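弗卢森贝格(Flusemberg)旧工作站翻新计划“Rondach”正式开放报名

2021年9月1日,弗卢森贝格

大家好,我是Rosalie Berchtold,Berchtold工作室的负责人,也是这份新闻稿的作者。按规矩新闻稿应该写得一本正经,可我试了两稿,自己读着都犯困,所以干脆就照平时说话的样子写了,各位编辑朋友需要引用的话随便截!

先说正事:从今天起,我们的旧工作站翻新计划Rondach接受学校、小型事务所和个人报名。我们收退役的台式工作站,拆开、清灰、检查、换掉该换的零件,再装好系统送到需要的人手里。第一批一共128台,全部来自Stadex公司,他们七月份换了新设备,旧的这一批整批交给了我们。谢谢Stadex,也谢谢他们那边负责对接的Beat Eder,连电源线都一根根捆好了送来(你不知道这对我们有多重要,上一次收机器,线缠成一团,我们解了一整个下午)。

很多人问我,这么老的机器还值得折腾吗?我的回答每次都一样:打开看看再说。工作站跟普通家用机不太一样,当年是给画图、做计算的人用的,板子做得扎实,内存插槽多,扩展槽也多,以后想加点什么都有地方。拿来写作业、排版、做点二维制图,我觉得完全够用。

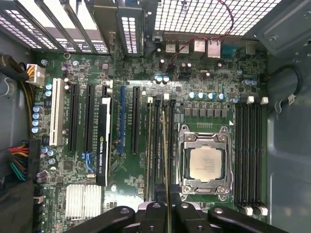

散热器已取下的工作站主板,处理器留在插座里,左边那张卡是NVIDIA Quadro K420。

说到处理器,我们翻新时最花工夫的就是它上面那层硅脂。旧硅脂放久了会发干,导热变差,风扇就拼命转,用的人只觉得“这台电脑好吵”。所以每台机器我们都会把散热器拆下来,把顶盖擦干净,重新上一层薄薄的硅脂再装回去。Keegan Tawhiri是我们这里手最稳的人,他涂硅脂的时候我都不敢跟他说话。

显卡的话,能用的我们就留着。像K420这样的小卡,薄薄一片,不占地方,接个显示器办公很合适。打游戏嘛……报名表里已经有人问了,我还是劝您另想办法,哈哈。

内存会逐条测试,有问题的拔掉,再从备件箱里配上同规格的。这一步比较磨人,测试程序一跑就是好久,所以我们一般下班前开始跑,第二天早上来看结果。Liesl Wallner每天早上第一件事就是端着咖啡去看屏幕,全部通过的话,整个屋子都能听见她的欢呼。

还有硬盘,这是大家最关心的,我多说几句。凡是送来的硬盘,一律先做完整擦除,擦除记录跟着机器编号存档,捐赠方可以随时来要。擦不干净的、读写有毛病的,我们不留,直接做物理销毁。请放心,您公司那份没发出去的报价单,我们一点都不想看!

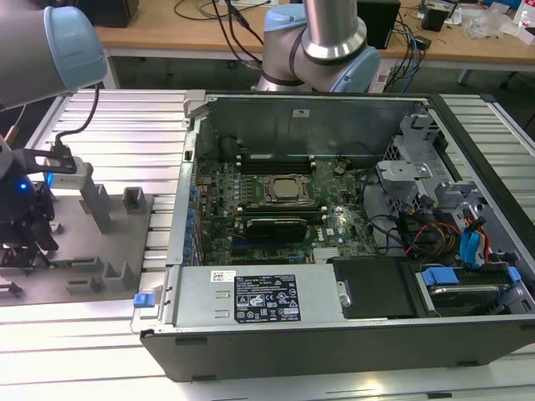
拆机这件事,我自己是越做越上瘾的。电源、硬盘架、线束,每一样都有自己的位置,装回去的时候要是哪根数据线绕错了地方,侧板就合不上,只好重来。我们现在的习惯是动手之前先看清楚走线,再拔插头。听着很啰嗦,可自从定了这条规矩,返工少了很多。蓝色的SATA线我特别喜欢,在一堆黑线里一眼就能找到,要是所有厂家都肯用彩色的线就好了(这是我个人的呼吁,跟公司立场无关)。

清灰也有讲究。外壳和支架可以用软布擦,主板只用软毛刷和气吹,慢慢来。我见过有人拿家里的吸尘器对着板子直接吸,看得我心都揪起来了,请大家千万别学。

接下来是大家等着看的报名办法:

学校和事务所每家最多可以申请11台,个人每人限2台。申请不收机器钱,只收翻新和零件的成本费,金额会在确认信里写明。申请表可以到工作室领取,也可以写信来要,填好之后寄回或者亲自送来都行。要是申请的数量超过第一批的库存,我们会优先照顾学校,这一点先跟大家说清楚,免得到时候有人不高兴。

领到机器以后,如果开不了机或者哪里不对劲,请别自己硬拆,带回来给我们看。工作室的维修台对所有Rondach的用户开放,来之前打个招呼就行。

我们还准备了一个小课堂,由Ottilie Zürcher来教。内容很基础:怎么打开机箱,怎么认主板上的各种插槽,怎么加内存,怎么换硬盘。不需要任何基础,带上好奇心和一把十字螺丝刀就可以了,没有螺丝刀的我们借给您。Ottilie上课特别耐心,我妈妈去听过一次试讲,回家就把自己那台旧电脑的侧板给卸了,还打电话来问我“中间那块亮亮的是什么”。是处理器,妈妈,那是处理器。

再往后,我们的目标是翻新满1000台。我知道这个数字说出来有点大,我们地方不大,人手也就这么几个。所以如果您的公司也有一批退役工作站堆在仓库里吃灰,请一定联系我们!型号旧一点没关系,缺硬盘没关系,外壳有划痕也没关系,拆出来的好零件总能救活另外一台。唯一的请求是,送来之前请把机箱里的光盘取出来,我们的抽屉里已经攒了一大摞不知道该还给谁的安装盘了。

媒体朋友想来工作室看拆机、采访或者拍照,都很欢迎,提前跟Liesl约时间就好。来的时候建议穿件不怕沾灰的衣服。

Rosalie Berchtold
Berchtold工作室,弗卢森贝格

媒体联系:Liesl Wallner,Berchtold工作室新闻联络 | © 2021 Berchtold 版权所有 | 返回顶部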